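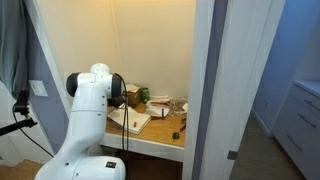
ホーム　議事録　調達・予算　作業メモ　お問い合わせ

机上片付けセル　機材購入打合せ　議事メモ
時間：14時〜　場所：Titdale 2階
出席：購買、現場、ソフト、経理(途中から)
前回メモは読み合わせ省略。

1. 来期の台数
・現状のまま続けるか、増やすか。現場は2セル追加を希望。
・経理より、追加は1セルまで。枠は65万円残。アーム本体は別枠なのでここには入れない。
・枠65万円の中身は周辺のみ。グリッパ、ケーブル、架台、予備部品。
・2セル目は下期に再申請。書式は購買が用意する。

2. グリッパ
・候補はBrititellとPlurportの2社。
・Brititell：見積58万円、納期4週。指先の交換部品込み。
・Plurport：見積まだ。口頭ではもう少し安いとのこと。口頭は不可、書面で取り直し。
・現場の意見：薄い物と小さい物が一番つらい。鉛筆、のり、キャップ類。指先が太いと本の上の小物が取れない。
・2本指のままで行く。3本指は今回見送り。
・はさみは対象物リストから外すか？→保留。刃先の向きの決めごとが先。

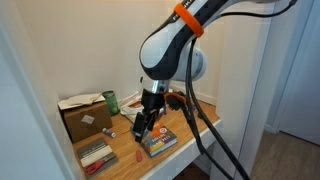
・指先は細いタイプを優先、両社とも試用品を借りられるか確認する。借用中の破損の扱いも書面で。
・58万円だと枠の残りが7万円。架台が入らない。ここで少し揉めた。
・架台は既存品の流用で検討することに。高さが合うか要実測。

3. ケーブル
・アームから垂れている分、机の前に来る。引っかけが心配と現場。
・保護チューブとクランプを購入。金額小さいので消耗品で落とす。
・長さは18mで一括手配、切って使う。色は指定なし、黒で可。
・電源側の延長は別途。今回決めず。

4. 対象物(机の上に置く物)
・本、箱、コップ、文具。今の物で当面継続。
・紙類が増えると認識が落ちるとソフト側。枚数の上限を決めたい→次回。
・買い足しは現場の裁量で。領収書は必ず購買へまわすこと。先月分がまだの人あり。
・同じ物を2個ずつ買う(壊れたとき用)。

5. 設置場所
・狭い壁のくぼみの机で続けるか。可動範囲がぎりぎりとの声。
・広い部屋へ移すと配線工事が発生、見積はNúñezに依頼。
・扉の開閉とアームの動きが干渉しないか、図面に入れて確認すること。これは購入前に。
・移設費は今期の枠に入らず。来期予算に項目だけ立ててく。

宿題
・購買：Plurportの書面見積、両社の試用品
・現場：架台の実測、扉まわりの図面
・ソフト：紙の枚数の件、案を出すす
・経理：下期再申請の締切を確認
次回は3月、試用品が届いてから。時間は同じ14時。

最終更新：3月　議事メモ第2版(見積金額の欄を修正)

コメント(3)

現場：架台測りました。既存品だと少し低いです。スペーサーで足りそう、数千円。

購買：Plurportから返事あり、試用品は貸せるが送料こちら持ちとのこと。進めていいですか。

経理：送料は消耗品でOK。ケーブルと伝票は分けてください。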